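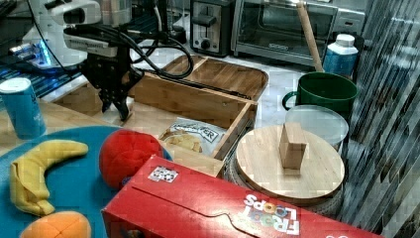
*Gripper over the front left corner of the bamboo box, fingers empty. The chips are in the front section.*

# Getting a pick target out of a cluttered counter with Reltov

Our Reltov planner used to plan beautifully in a clean world and then drive a finger into the side of a box. The planner was blameless. It had been told the box was a solid block, and a solid block with chips inside it is a confusing thing to be asked to reach into.

These steps fix that. They assume you have the Plevell perception node running and your hand-eye calibration done. If the calibration is older than your last collision, do it again first.

## 1. Stop using one box for the box

Plevell fits a convex hull to everything by default. For a cereal box lying on its side, great. For an open container, it puts an invisible lid on top and then reports that the goal is in collision.

Switch containers to the split model:

```yaml
objects:
 bamboo_box:
 shape: open_container
 sections: [front, back_left, back_right]
 wall_padding_mm: 8
```

The low partition in the raised back section matters even if you never pick from there. Leave it out and the planner will find a charming shortcut straight through it.

## 2. Crop the point cloud, but not by much

The tempting move is to crop tightly around the box. Then the cereal box leaning on the front of it vanishes from the map, and the planner discovers it the old-fashioned way.

Keep a 100 mm margin on all sides:

```yaml
crop:
 around: bamboo_box
 margin_mm: 100
```

Shiny things at the back of the counter, like a toaster, will throw speckle into the cloud. So will clear plastic lids, when they show up at all. Add those by hand as fixed shapes and move on with your life.

## 3. Give the soft things a soft cost

Plush fruit is legal to brush against. A mug isn't. Reltov treats both as walls unless told otherwise, and with a plush banana and its friends crowding the left side, that can rule out half your approaches.

```yaml
contact:
 plush: {mode: soft, cost: 0.2}
 default: {mode: hard}
```

Don't be tempted to mark the chip bag soft too. It is the target, and Reltov ignores contact rules for targets except when it doesn't (ticket 946, still open).

## 4. Include the cables

The cables looping off the wrist aren't in the stock robot model. Attach a capsule to the wrist link and make it fatter than you think is reasonable. Ours was reasonable once, in July.

## 5. Hover before you commit

Set a pre-grasp pose above the box and make the planner stop there:

```bash
reltov plan --target chips --stop-at pregrasp --dry-run
```

Check the overlay in the viewer. The fingertips should sit where the real ones do. If the overlay is off to one side, fix the tool frame before touching any planner setting.

Then drop `--dry-run`, keep a hand near the stop button, and let it go down.

## If it still won't plan

- **Error 203, goal in collision:** the container is still a hull. Restart Plevell, which reads its config exactly once.
- **Plans, then times out:** lower the padding a little at a time.
- **Picks the cereal box:** check the target label. "Snack" matches both.

The full config lives in the Xolalpa repo under `scenes/counter`.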